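Lidlow Works – Shared Packing Room
Basket and Container Inspection, with comments
Period: December
Form used: Rider 17, revised layout

Scope

Covers the hand baskets, small containers and planters held in the packing room, and the table surface they are checked on. Shelving and floor totes are on a separate form. Items are marked OK, MONITOR, REPAIR or REMOVE. An item marked REMOVE goes to the quarantine shelf before the next shift and does not come back under the same tag.

1. Work surface

1.1 Top clean, free of grit and adhesive residue – OK
1.2 Edges free of chips and splinters – MONITOR
Comment: One rough spot at the window end, sanded last month. It catches a cotton glove if the glove is dragged across it.
1.3 Table stable under load – OK
Comment: Tested with 70 lb at center. No rocking. Leveling feet tight.
1.4 Lighting at table adequate – MONITOR
Comment: Meter reading 400 lux. Acceptable for packing, low for finding hairline cracks in dark plastic. Use the hand lamp for section 2.

2. Plastic baskets, slotted wall

2.1 Rim intact, no splits at corners – OK
2.2 Rim free of burrs – REPAIR
Comment: Mold flash on two Ghauri baskets, long side. Trim with a deburring tool, not a knife.
2.3 Wall slots clear, no broken bars – OK
2.4 Corner feet present and even – MONITOR
Comment: Wear on the larger size. Replace when the base touches the table.
2.5 Base flat, no sag after loading – OK
2.6 Tags legible – REPAIR
Comment: Four tags faded. Reprint in the larger type.

Cracks in these baskets start at the ends of the slots and run toward the rim. A surface check under ceiling light will miss most of them. Flex the long wall gently with both thumbs and listen for a click. If there is a click, mark the basket REMOVE even when no line is visible.
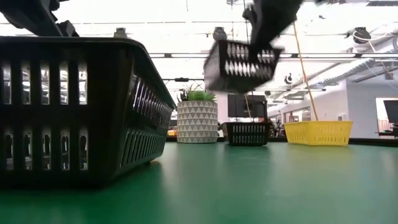
Slot inspection is done against a light background, one basket at a time, with the basket empty. Dark plastic hides damage when it is viewed against a dark shelf. With brightness behind the wall, as in the lower row of slots on the raised basket, the outline of each opening is easy to follow and a broken or bent bar will change its shape. Check the upper row the same way, then turn the basket and repeat for the other walls. The small foot at the bottom corner of the large basket is the part referred to in 2.4. Look at it from table height. Do not judge foot wear from above.

3. Planters and rigid containers

3.1 No cracks at rim or base – OK
3.2 Stands without rocking – OK
3.3 Decoration sound, no flaking – OK
Comment: Applies to the banded triangle pattern. Wipe with a damp cloth only. The solvent wipes in the Lollari dispenser are for the table.
3.4 Empty before storage – MONITOR
Comment: Packing slips found in one planter at the start of the check. Removed.

4. Handling and storage

4.1 Baskets nested by size – REPAIR
Comment: Small baskets had been forced inside a mid-size stack and jammed. Separated without damage. Shelf label to be replaced with one that shows the order.
4.2 Stack height within limit – OK
4.3 Nothing stored within reach of the heater – OK
4.4 Aisle to door clear – OK

5. Service life

Ghauri baskets in daily use are due for full replacement at 3,000 logged trips – the count is kept on the back of the tag. Baskets with a faded tag and no readable count are treated as due. This affects the four listed under 2.6 unless the count can be recovered from the shift log.

Open actions

Trim flash, two baskets (2.2)
Reprint tags, four baskets (2.6)
New shelf label (4.1)
Second lamp for the table (1.4) – requested, no delivery date
Recheck window-end table edge at next inspection (1.2)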